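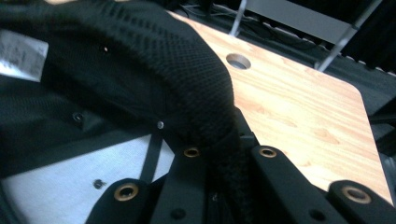 4.2 Planning the equipment budget

Most of what we learned about budgeting came from soft goods. When the first plan for the Wultbridge cell was drawn up in February, the money was split the way it had always been split for rigid parts: the arm first, then the controller, then whatever remained for end-effectors and spares. Straps, bags and covers upset that order in the most interesting way. A padded black mesh with a tight diamond weave, pressed at its end by the finger segments as in Figure 3, asks far more of the fingers than of the arm carrying them, and we were delighted to find how much could be gained by moving money from one to the other. The same item carries a snap rivet, a small stud and a fabric label, and a finger surface chosen for the mesh alone has to cope with all of these as well.

Figure 3. Gripper fingers against the end of a padded mesh piece at the work table.

We therefore rebuilt the plan from the fingers back. Each finger set was treated as a consumable with its own budget line, and the table, cabling and mounts were priced together as one fixed cost per station. The Brastbridge site had been buying finger sets one at a time as they wore out, at $100 each. Ordering a year's supply in a single batch brought the price down to $68, and it also meant that every station ran on fingers from the same batch — a real gift when results from 2 stations have to be compared.

Perrine Hamel, who kept the purchasing records for both sites, suggested a second change that we now recommend warmly. Under her scheme each station receives a reserve of $900 that is not assigned to any part at the time of approval. The operators decide how to spend it once they have handled the real stock. At Wultbridge the reserve went almost entirely to finger pads and a second set of fasteners. At Brastbridge it paid for better lighting over the table, a purchase that none of the authors had thought to put in the plan.

Two vendors, Rey and Satetti, quoted for the complete station. Their totals were close, but the Satetti quote listed fingers, pads and fasteners as separate items, and this made it much easier to match against our own lines. We would encourage other groups to ask for quotes in that form from the start. The final plan was approved on Sep 18, 2018, and the costs in the next section are taken from it without adjustment.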